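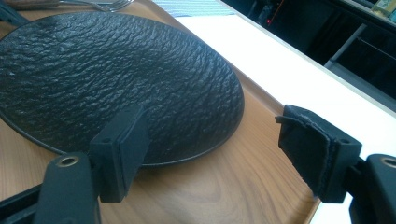 She has the kettle on before I've got my coat off, and by the time I've found somewhere to put my bag she is already telling me about the egg timer. It was her grandmother's, it loses a little every time, and she has never had it fixed, so every soft-boiled egg in this house is a touch firmer than it ought to be. "I've come to like them that way," she says. "If you gave me a proper one now I'd send it back."

We are meant to be talking about her supper club, which she has run out of her own dining room in Triltmont for 19 years, and which a good many people in this town will tell you is the best meal they've had sitting on a folding chair. She doesn't advertise. She doesn't have a website, although her nephew keeps threatening to make one (he got as far as choosing a font). You hear about it from someone who has been, you leave a message on her machine, and at some point, maybe in a few weeks and maybe in a few months, she calls you back and asks if you eat fish.

"I ask everybody that," she says. "If they say no, I make something else, it's no trouble. But I like to hear how they answer. Some people tell you a whole story about their mother."

She seats eight. It used to be more, in the early years, when she would push the card table up against the big one and cover the gap with a cloth, and somebody always ended up with a table leg between their knees. Eight is what she can cook for and still sit down with, and sitting down matters to her a great deal. She worked in the kitchen at the old hotel in Dellow for a long stretch before this, and in all that time, she says, she never once saw a person take the first bite of anything she'd made.

"You'd get the plate back and it was clean or it wasn't. That was all the news you got. Now I'm right there! I can see their faces. Sometimes I wish I couldn't, but mostly it's lovely."

I ask what she serves, and she laughs and says whatever Hendricks has. Hendricks is the farm stand out past the water tower, and she drives there the morning of every supper with two crates in the back and no list. She gave up lists after a year when the peas came late and she spent all of May being annoyed at them. In spring there will be greens and new potatoes, and later on there is a tomato pie that I have personally heard two grown men argue over in a parking lot. The bread is always the same. She starts it the night before and bakes it at four in the afternoon, and she won't be talked out of it.

The evenings themselves sound wonderfully loose. People bring their own wine. There's no seating plan, except that couples get split up, gently, if she thinks they could use it. One guest proposed over the rice pudding and another, on a different night, fell asleep in the armchair and was left there with a blanket until breakfast. A group from the choir at Anerel comes every winter and sings while they dry the dishes, which she says doubles the time it takes and is worth every minute.

Has she thought about stopping? She takes a while over that one, and gets up to move the butter away from the stove.

"My knees have thought about it," she says. "I do fewer than I did. I used to do one a week and now it's when I feel like it, and I find I feel like it pretty often. I'd miss the noise, you see. There's a moment after the soup when they all forget they don't know each other, and it gets so loud in here you can't hear the faucet. I just stand in the doorway with the ladle."

The timer goes off then, late as promised, and she sets an egg in front of me and asks, as if it had only just crossed her mind, whether I eat fish.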